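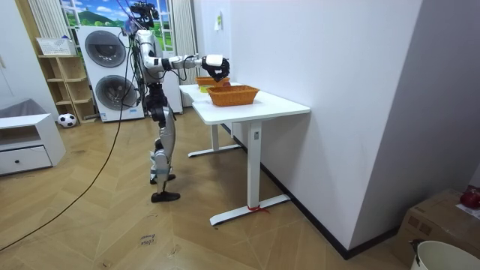 Sestevetti sorting kit now open to members for loan

The Skistcombe Automation Library has added the Sestevetti tabletop sorting kit to its loan list. The kit is intended for groups that already have the use of a humanoid robot with working hands and wish to give it a first task of a household kind. It may be borrowed from 25/10/2026 for a period of 12 weeks, and a loan may be renewed once if no other member is waiting.

The task itself is modest. Woven baskets are set out on a table, each with a handwritten label on plain paper, and the robot is asked to put every object with others of its kind. Fruit goes to one basket and office supplies to the other. The labels are written by the borrower, in the borrower's own hand, and the software is expected to read them as they stand. Spelling is not corrected beforehand.
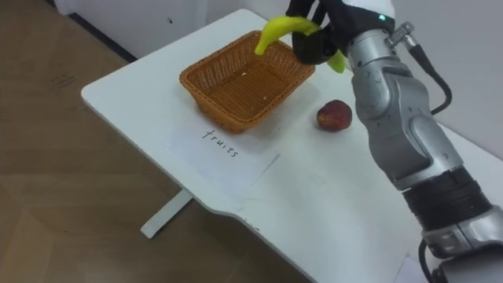
Gungate, the supplier, provides the software together with 400 recorded runs for training and a printed guide of 80 pages. Baskets, paper and objects are not supplied. Members are advised to choose objects of differing shape, as a banana and a round fruit call for quite different grips, and a roll of tape lying on its side is different again. The guide deals with this in its second chapter, which the reviewing panel considered the clearest part of the work. The chapter on setting the height of the table is less satisfactory and assumes a desk that can be raised or lowered.

The panel spent most of July with the kit and recommends it, with two reservations. The first concerns the licence, which covers a single robot only; a second costs £961 for the year. The second concerns the log files, which record each grasp in full but are stored in a format that few members will be able to open without the supplier's own viewer. Gungate has been asked to offer a plain text version – no date has been given.

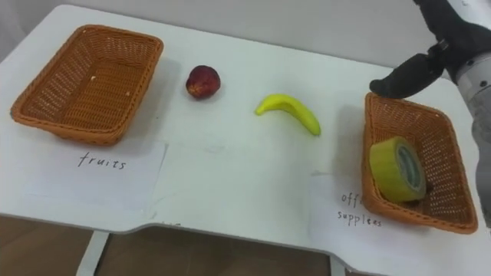

Alper Yüksel writes that the format is less of an obstacle than the panel suggests, as the Gökçe converter reads the files without difficulty once the header has been removed. He would, however, have liked the review to say more about what the software does when it meets an object that belongs under neither label. In his own trials it waited for an instruction, and he could find no setting to change this.

The point has been passed to the panel. Requests to borrow the kit should be made in writing to the loans desk at Skistcombe, stating the make of robot and the name of the person who will be responsible for it during the loan.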